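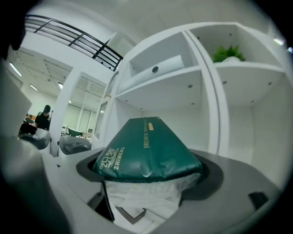
Wismont empezó con una mesa plegable, una balanza prestada y muchas ganas de poner orden en despensas ajenas. Hoy somos una pequeña tienda con almacén propio en Okville, y lo que más nos sigue gustando es el momento de colocar las cosas en su sitio. Nos encantan las estanterías blancas, donde un paquete verde esmeralda con letras doradas, como el de ZHIMENG, se distingue desde la otra punta del pasillo (¡y qué bien queda ese brillo!). Ahora mismo tenemos 220 referencias, casi todas en formato pequeño, y cada una pasa por nuestras manos antes de llegar al estante.

## Qué hacemos

Vendemos productos de despensa y artículos para el hogar, y también ayudamos a tiendas de barrio a montar sus expositores. Vamos, medimos, vaciamos los estantes y volvemos a empezar con el equipo de la tienda al lado. Ya son 139 locales, desde quioscos con dos baldas hasta el supermercado Prirnow, que nos tuvo una semana entera discutiendo la altura de las infusiones. Ganó la balda de en medio.

## Cómo trabajamos

Los paquetes blandos van de pie si aguantan y tumbados si no. El nombre siempre mira al pasillo, los colores parecidos se separan y lo que caduca antes pasa delante. Repasamos los estantes cada mañana antes de abrir, con la radio puesta y el café a medio terminar.

Ông es nuestra línea de cajas surtidas, que preparamos a mano en tandas de 32. La estrenamos en enero y la composición cambia según lo que vaya entrando, así que dos pedidos seguidos rara vez se parecen. ¡Preparar esas cajas es una de las tareas más peleadas del almacén!

## Ven a vernos

El almacén se puede visitar con cita previa, en grupos de hasta 20 personas. Enseñamos la zona de recepción, las estanterías y la mesa de empaquetado, y quien quiera puede montar su propia caja y llevársela a casa. Las citas se piden en el mostrador o con el formulario de contacto.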